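Saturday, August 31, 2024
Home » Opinion » House and Home
Comments (2)

The bed is for folding on

We own a perfectly good table. It came from Ogilvie, it seats six at a push, and it was bought with some vague idea that the laundry might be sorted on it. The laundry has never been near it. The laundry goes on the bed, as it did in my mother's house and in every house I have lived in since, and I have come round to thinking that the bed is the right place and the people who write about housework are wrong.

They are very firm on the matter, these people. A bed is for sleeping. You are meant to walk into your bedroom at night and feel your shoulders drop at the sight of a smooth white cover and one tasteful cushion. I walk into mine and find a cardigan and three pillowcases, and my shoulders stay where they are. But I do put the cardigan away, and that is my whole argument, really. Put your washing on a chair and it will live on the chair until January. Put it on the bed and you have until bedtime.

I admit there is a way round this, and that I know it well. You pick up the whole heap at eleven at night, move it to the chair, sleep, and move it back in the morning. I once kept one load of towels going like this for most of a week. They were very well travelled by the end.

A proper place for the job

Last spring I was talked into a folding station. This was the Brivano, a sort of padded shelf on legs, and it cost 89 pounds, which I could have spent on somebody else doing the ironing. It had a rail for hangers and a lip along the front to stop things slipping off. It was also the size of a tea tray. You could fold a shirt on it if the shirt belonged to a child. A double sheet simply went over it like a dust cover, and there we both stood.

I moved on to the Clitik, a plastic board with hinged flaps that turns out T-shirts like a shop's. I'll be fair to the Clitik. It does what it says, and for one evening I folded everything I owned, including a tea towel and a swimming costume. Then I needed somewhere flat to put the board down, with space on either side for the before pile and the after pile. I put it on the bed.

A bed is the biggest flat thing most of us have. It is soft, so buttons don't clatter about, and it is at the right height if you don't mind stooping a bit. You can get round two or three sides of it. Nobody has eaten jam off it, or not in our house, or not lately. If a furniture company invented it tomorrow as a laundry surface it would cost 300 pounds and come with a little booklet, and the same magazines that tell me to keep mine clear would be photographing it with a fern.

On the matter of white

The other thing I hold against the smooth white cover is that it is no good to work on. You can't see a white sock on it. You can't put down anything dark without it picking up fluff, and you daren't put down anything damp. It is a bed that has to be protected from the household, and I have enough of those jobs already.

My mother's bed was a riot. There was a patchwork on it made from whatever had worn out that year, and in hot weather something cooler went on top, and none of it matched and all of it was in use. She'd drop an armful of clothes on it and it looked no worse. I would go further and say it looked better, the way a kitchen does with something on the stove. Patterned things forgive you. A plain grey duvet from Luscombe (300 thread count, as the label was keen to tell me) shows every sleeve you leave on it as a kind of moral failing.

So I am for the quilt and against the cushion. I am for a striped mat over the top if you like one, and for a small flowery pillow that goes with nothing. I'm for folding the big dark red thing first and leaving the green one hanging half off the side while you go and see to the potatoes.

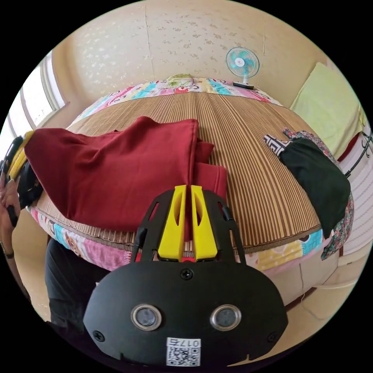 What I will concede

Underwear should not be sorted on the bed when there are visitors, because visitors put their coats there, and it's a nasty moment when somebody goes home with your long johns. Wet things shouldn't go on it at all. And if you share the bed with a person who goes up at nine with a book, the folding needs to be finished by nine, or the book comes down again and so does a remark.

There is also the question of the dog, on which I have made no progress. He believes that anything warm from the airing cupboard has been brought out for him, and he gets there faster than I do.

As for the Brivano, it is on the landing. It holds a plant, the ironing I am not going to do, and a stack of pillowcases that I'm told have been there since before the summer. I shall be moving them to the bed this evening.

Filed under: Laundry, Bedrooms, Opinion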